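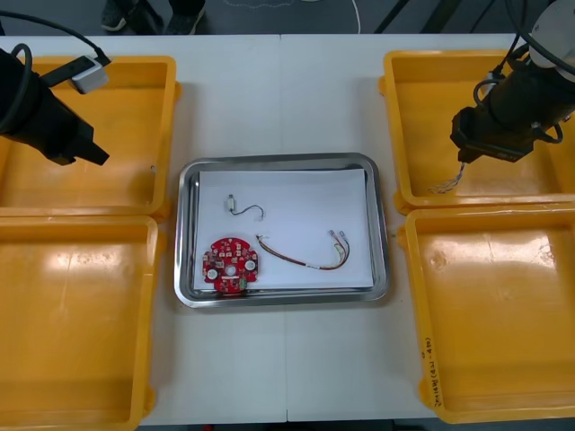 Figure 1. Two-arm sorting cell: tray in the middle, two bins on each side.

Week 4 – What does "success" mean for a sorting policy?

Read Sandberg's write-up of the Cilov planner before class. It reports 328 good placements out of 400. Before you are impressed, ask what got counted. A bundle of wires that lands in the right bin is one placement. Is it still one if a strand hangs over the rim? The write-up never says.

Perception. A round red board on white paper is an easy case. Segmenting it proves little. The harness is harder: thin strands, several colors, an end that splits into separate leads. A bounding box around it is mostly paper. Glare on the steel rim and the bin floors is another place where I'd expect false edges, whatever the demo reel shows.

Control. In the figure the right gripper holds colored wires over its bin. Most planners treat a grasped part as a rigid body fixed to the wrist. Wires are not rigid. Write down where that assumption enters your collision check.

Planning. Both arms work around one tray. Locking the whole tray is safe and slow – and most "coordination" results I have read beat only that baseline.

To hand in: define success for the harness in terms your code can test, then score the same 200 logged trials with your rule and with Sandberg's. Report both numbers.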